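Clultar Folding Silicone Cup, Red

Posted 2022-12-29 in Kitchen & Trail

I'll admit it, I have a soft spot for anything that squashes flat. So when the Clultar cup came in from Verneo last July I bought one for myself before I put a single one on the shelf, and it has been in my bag ever since. Mine went to the lake, to the berry farm, to my sister's place (where it got used as a bath toy, don't ask) and it still pops open the way it did the first day.

What it is: a soft silicone drinking cup with rings down the sides. Push the bottom up and the rings fold into each other. Pull it open again and you've got a real cup, wide at the top and narrower at the base. We only carry the one color, an orangey red, and I like that because I'm forever putting things down in the grass and walking off.

The details

Brand: Clultar
Color: red
Material: silicone
Holds: 300 ml when fully open
Weight: 87 grams
Price: 149 kr each
Item: sold singly, no lid
Ships from: Kiscombe warehouse

What I use it for

Berries, mostly! I know it's sold as a drinking cup, and it's fine for that (coffee too, just hold it up near the rim where it's stiffer), but for me it's a picking cup. It weighs next to nothing, it opens wide enough to get your whole hand in, and if you drop it on a rock it just bounces. Blueberries are the best fit. They're small and firm and they don't stain it much. Raspberries get a bit squished at the bottom if you fill it up, so I do half cups of those.

It's also handy at the sorting stage. I tip the berries out on something white so I can spot the leaves, then drop the good ones back in the cup as I go. Leaves always sneak in, no matter how careful you are.

The red cup with blueberries and a few leaves:

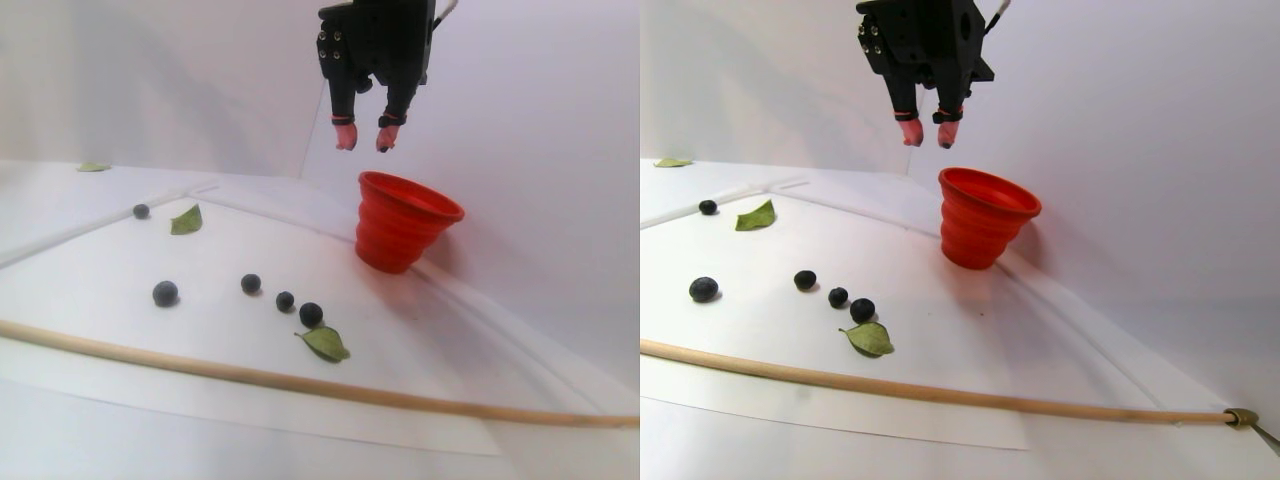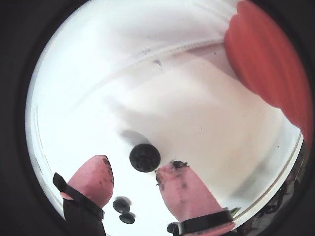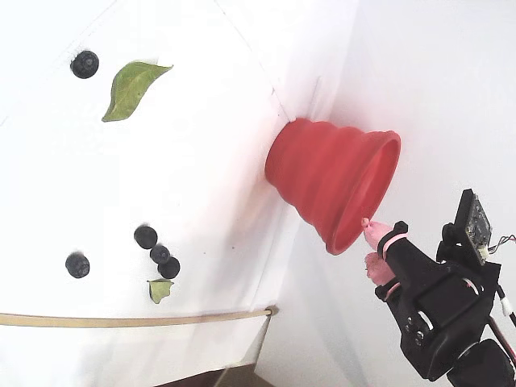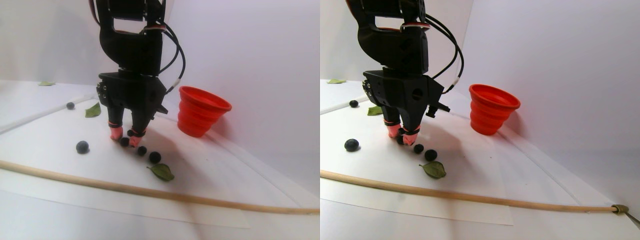

Opening and folding

Brand new ones are stiff. Put your thumbs inside on the bottom, fingers around the rim, and push. The first few times it may want to go lopsided, with one side open and the other still folded. Just run a finger around the inside until all the rings are out. After a week of use mine loosened up nicely and now I can do it with one hand and a knee.

One thing to watch: make sure it's open all the way before you fill it. If a ring is still tucked in, the cup can slump when you pour something heavy in, and then you have tea in your shoe. I've done it twice.

Is it steady?

Pretty steady on a flat surface. The base is smaller than the rim, so an empty one can go over if you bump it, and on a slope I'd lay it down or wedge it against something. With a handful of berries in the bottom it stays put just fine.

Cleaning

Warm water and dish soap, with the cup fully open so you get in between the rings. I use an old toothbrush on mine after berry season. It can go in the dishwasher, top rack, but let it dry open or it'll smell a bit funny next time you unfold it. If it picks up a soapy taste (silicone does that), soak it overnight in water with a spoonful of baking soda and rinse it well.

No open flame, please, and not on the stove. It's a cup.

How it compares

We also sell the Ljungberg folding cup, which has a steel ring around the rim. That one's nicer to drink out of, I'll say so straight out, and if coffee is your main thing you should probably get it. But it's heavier, it costs more, and the ring gets cold in your hand in the morning. For berries, snacks, rinsing your toothbrush and giving the dog a drink, I reach for the red one every time.

Orders and returns

Orders leave Kiscombe within 2 working days. If you get yours and it's not what you hoped, send it back unused and I'll refund you, no long form to fill in. If a ring splits in the first year, email me a photo and I'll mail you a new one. Please don't order the lid that's listed on the old Verneo sheet, it was for a different cup and it doesn't fit this one.

In stock now. More are on the way, and I'm bugging them about a bigger size.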